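Mopping a big shiny tile floor without streaks

Updated April 10, 2022

Quick version for people in a hurry, me included. It's for the big open kind of room, pale glossy tile, overhead lights that bounce off every smear. We have one at the Ulness building and I've messed it up enough ways to write this down.

You need: dust mop (wide, flat), two buckets, microfiber pads, more pads than you think, a dry towel, dish soap or a neutral cleaner. I use Kornach floor wash, the unscented. Vinegar no. Not on anything marble-looking unless you know for sure it's ceramic.

Step 1. Get stuff off the floor. Cables first. Unplug, coil, hang them on whatever's nearby. If a cable has to stay plugged in, leave it and a dry strip next to it, do that strip by hand later. Don't mop up to a live cord. Tripods and light stands can be carried out in one piece, heavy cabinets stay where they are and you go around.
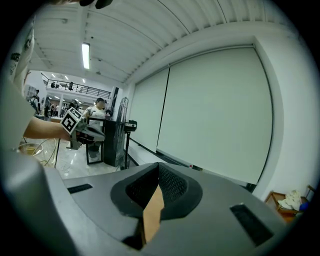
Step 2. Fan. Wipe the grille and the base BEFORE you do the floor. Damp cloth, unplugged. I did it in the wrong order all last November and got gray fluff on wet tile every single time. Then park it at the far end, you'll want it for drying.

Step 3. Dust mop the whole room. Long passes, don't lift it, keep the same edge leading. Shake it outside. If there's an upper level with a railing, sweep that first or you'll be doing the downstairs twice.

Step 4. Mix. A small squirt per bucket, warm water. Most streaks are too much soap. Second bucket is plain water for rinsing the pad.

Step 5. Mop in sections about 8 feet wide, starting at the wall farthest from the door. Figure eights, walking backward. Pad should be damp — if it leaves a puddle wring it again. Change pads when the water coming out looks like tea.

Step 6. Table legs and the floor under tables. Straight tables are easy. Curved ones, you can't follow the edge with a wide mop, so kneel down and do under there by hand with a folded pad, working out toward yourself. Wipe the table edge too while your down there. Wood gets a barely damp cloth then a dry one, no soaking, and don't set the bucket on it.

Step 7. Rinse pass, plain water, same route. People skip this. It's the step that gets rid of the haze.

Step 8. Dry. Fan on low, aimed across the floor. Give it 40 minutes with the doors propped. Get down low and look across the tile toward the lights, dull patches show up right away. Buff those with the towel.

Then put it all back. Lift chairs, don't drag. Felt pads on teh legs if you have them.
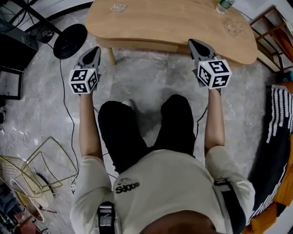 Sosina Ejigu wrote in to say she skips the two buckets and uses a spray bottle instead, one section at a time, and that the haze on hers only went away when she quit putting fabric softener in with the mop pads. She also wants to know if the Kornach stuff is ok on sealed stone.

Fabric softener, yes, good catch, it coats the pads. Wash them hot, no softener, air dry. Sealed stone I haven't tried. Bottle says test a corner, so test a corner, somewhere behind a cabinet, and leave it overnight before you do the rest.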